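Chapter 3
Fit and Clearance: How a Part Meets Its Opening

In this chapter you will learn to compare the shape of a part with the shape of the opening that receives it. You will use the words fit, clearance and orientation, and you will do the first exercises of the Molinness workbook. Please keep a ruler and a pencil near you while you read.

A part with one leg has one end to guide. A part with two legs is more difficult, and both ends must be in the right position before the part can go down.

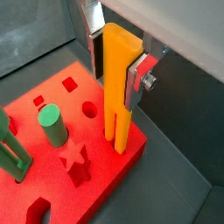 Figure 3.1 Two-legged part at a slot in a foam board.

Clearance is the space which remains between the part and the wall of the opening. If a leg is 40 mm wide and the slot is 43 mm wide, the clearance is 3 mm. With a large clearance the part goes in easily, but it may lean. In foam the wall can give a little, so the student must learn to feel the difference between a tight fit and a wrong position.
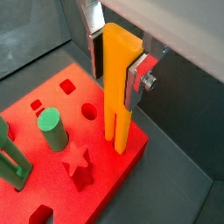
3.1 Shape and Orientation

Some parts can be turned in any direction and they still fit. Others have only a few correct positions. The number of these positions depends on the symmetry of the part, and we will call it the turning number.
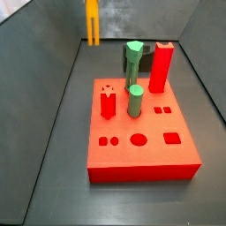

The turning number is found by looking at the part from the top and turning it slowly through one full circle. Each time the outline covers itself, we count one position. A round part has no limit of this kind. The green cylinder in its round hole can be turned as we like, and the fit does not change. A regular square part has four positions. Write the turning number beside each outline on page 73 of the workbook before you continue to Section 3.2, where we measure the clearance on the Husitz board.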